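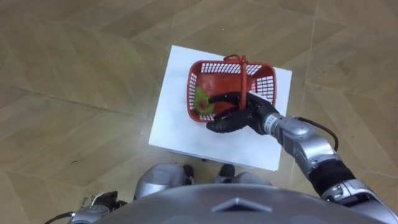 Red basket, white box, the floor in question.

**yufang_z** — February 18, 2022
Ok so two things. Moving the fruit out of the kitchen into one of these red grid-sided baskets, handle on top so it can get carried to the table and back. Q1: does fruit keep ok in plastic or do I need a liner. Q2: the floor. It gets crumbs and little dark specks in no time and the zigzag seams hide half of it till you're standing right over them. What do you all use on it? Currently a Presora stick vac and a damp cloth, not thrilled.

**siamak.m**
Basket's fine. Open sides = air. Liner only if you put soft stuff in, peaches, plums etc, the grid leaves marks on them. Fold a dish towel in the bottom, wash it when you think of it.

For the floor, you need to know if it's wood or tile before anyone can tell you anything. Damp cloth on real parquet, careful.

**americo_a**
Looks like wood to me. Herringbone-ish. Dry microfiber, then barely damp. NO steam. I steamed mine in January and the edges lifted, cost me 2665 to get one room redone. Still mad about it

**eleni_kn**
Disagree, could easily be wood-look tile. Mine is and people argue with me about it at my own front door. Press a fingernail in the dark seam. Grout is gritty, wood isnt.

Also why is the basket living on that low box? Put it up on a counter. Anything at ankle height gets kicked.

**yufang_z**
Fair on the height. It's on the low box so my kid can reach — that was the whole idea, she takes a pear without asking and I don't have to get up. Sometimes it just goes straight on the floor by the little cabinet, the one with the single drawer and the black knob. 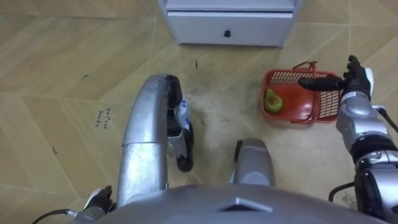
Did the fingernail thing too. Gritty. So tile I guess?? We're renting, never asked. The landlord's sheet says "wood effect" and nothing else. What bugs me more than the specks is the grayish scuffed bit in the middle where everything gets dragged over it.

**eleni_kn**
Told you :)
Gray scuffs: baking soda paste, leave it 20 minutes, soft brush, rinse. Plain water after. If you skip the rinse you get a haze and then it looks worse then before.

**americo_a**
Ok I stand corrected, if it's gritty it's grout. Still wouldn't steam it, rental or not.

And baking soda is overkill imo. Melamine sponge, light hand. Done.

**siamak.m**
Melamine takes the shine off, test a corner first. I used one on a glossy tile and there's a dull patch there to this day.

**fatemeh_e**
Felt pads under the box!! If you slide it around with a bit of grit under it, that's your scuffs. Bitcombe sells sheets of 30, cut to size. Two per corner if it wobbles.

Also don't pile bananas in with the pears unless you want them all ripe the same morning. Separate basket. I have a Cabral wire one for bananas only, hangs off a hook.

**yufang_z**
Good point on bananas, they're staying on the counter. Ordering the felt. Will try the paste on a bit nobody looks at first, then the sponge if that does nothing.

**siamak.m**
How much weight in that basket btw? Thin handles like that go at the ends. I'd pick it up from the sides if it's full.

**yufang_z**
Hardly anything, a few pears at most. She eats them faster than I buy them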